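Folding rules, second go

10 Mar 2024

Quick one, kettle's on. The cloth folding rules for Clukano needed a rewrite and I've been putting it off since October. Version 2 is up on the shared drive now, please bin the old one. Marty has a printed copy as well, taped inside the lid of his toolbox, and that one is wrong too.

What went wrong with the first version: too long. I'd written 7 pages. People read the bit on safety, skimmed the rest and then did what the last person showed them. Fair enough, so would I. New one is two sides of A4.

Main changes.

Start position. Grippers open, jaws clear of the cloth, hold still for a moment, then begin. Every go. I had loads of recordings where the hand was already halfway into the fold at the start and they're no use to anyone. If you started early, stop and do it again, don't try and save it.

Cloth goes down crumpled. Properly crumpled. We all tidy without thinking, I do it, you drop a shirt on the table and your hand goes out to flatten it. Leave it. A flat shirt teaches the thing to fold flat shirts.
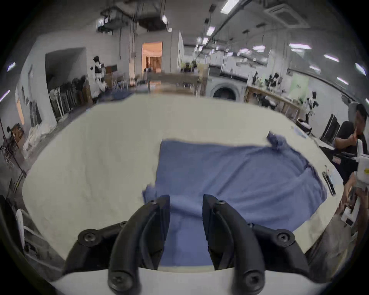
Flundesico left a comment on the draft saying the crumple rule is fine but it needs a limit, because if one person drops the cloth and another balls it up like a sock you've got two different tasks with the same name. Better to say drop it from elbow height, once, and whatever you get is what you fold.

Good point and it's in. Elbow height, one drop. Taller people will get a bit more mess, I can live with that.

Other things on the table. This was the big argument. Funutura's own guide says clear everything off, one item only. I don't agree, or not all the way. Real tables have stuff on them. So the rule is now: other things may stay if they're out of reach of the fold, and they stay put for the whole set. No shuffling between goes. If somthing does get knocked, finish the go, mark it, then put it back.

Pace. Slower than you'd like. Not silly slow. If you're chatting you're going too fast, for some reason those two always come together.

Both hands. One gripper pins, the other lifts. Say which is which in the notes before you start and don't swap partway. Lefties can pin with the right, no problem, just write it down.
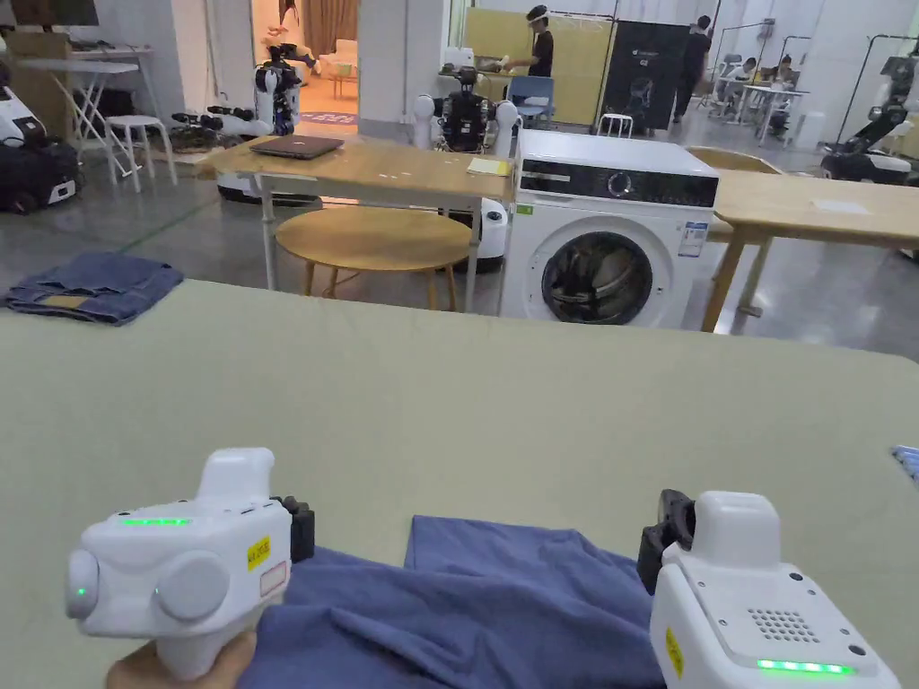 And check the lights on both before you pick up, after a break too. I lost most of an afternoon to one gripper that wasn't recording and I'd been very pleased with my folding that day.

Breaks. 20 goes then stop. Not 20 and then one more because the last was scruffy. Wrists get tired before you notice, and tired folding looks tired when you play it back. The target's still 3000 for the set and it'll get there when it gets there.

Failed folds. KEEP THEM. Still finding these deleted. A fold that went wrong gets marked as failed with a word or two on why, "slipped", "missed corner", whatever. Only delete if a person's face is right up close or the recording is plain broken.

Not sorted yet: how neat is neat. The old wording was "edges roughly lined up" which everyone reads thier own way. I want a marked card you can lay next to the finished fold but I haven't made one. Until then go with would you put it in a drawer.

Comments open till I lock the file. Trousers get their own sheet, that's next, don't try and use this one for them.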